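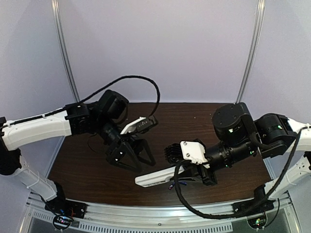
How often should a small office test its backups?

Once a month for a handful of files, and twice a year for a full restore. Most small firms do neither, and find out that a backup is faulty on the morning they need it after a ransomware attack.

The steps below are the ones we use at Wustent for clients with one server and a few shared folders. You will need a spare computer that is not joined to the office network, an external drive and an afternoon.

Before you start

Write down what the business could not work without for a day. At Pagano, a lettings agency we look after, Katia Testa's list came to 7 folders and the accounts database. Two of those folders were not in the backup job at all. They had been moved to a different drive in October and the job still pointed at the old place.

Find out who holds the passwords for the backup software and for the encryption. If the only copy of the encryption key is on the server being backed up, print it and put it in the safe today.

Step 1: Restore a few files

Pick five files from different folders. Choose at least one large one and one that was changed in the last week. Restore them to a new folder on the spare computer, never over the originals. Open each one. A file that has the right name and size can still be damaged, so scroll to the end of documents and check the last sheet of any spreadsheet.

Step 2: Restore everything

Plug in the external drive and restore the full set to it. Note the start and finish times. A set of 400 GB took us roughly a working day over USB, and the client had been telling staff to expect an hour.

When it finishes, compare the number of files with the backup report. A small difference is normal if temporary files are left out. If you are short by 3000, stop and read the error log before going any further.

Step 3: Check the offline copy

Ransomware looks for backups and encrypts those too - any drive that stays plugged in should be treated as part of the network. Keep at least one copy that is disconnected except while it is being written. If you use cloud storage, turn on version history and use a separate login with two-step sign-in. The everyday administrator account should not be able to delete old versions.

Step 4: Write it up

One page will do. Put down the date, who ran the test, how long it took and what failed. Keep a paper copy with the encryption key.

Common problems

The restore asks for a password that no longer works. This is usually the password in use when the backup was made, so try the older ones.

The database restores but will not open. Check that the spare computer has the same version of the database software as the server.

The antivirus removes files during the restore. Do not switch it off. Note the file names and scan the original folder on the server.

Radu Surdu
Last updated November 10, 2019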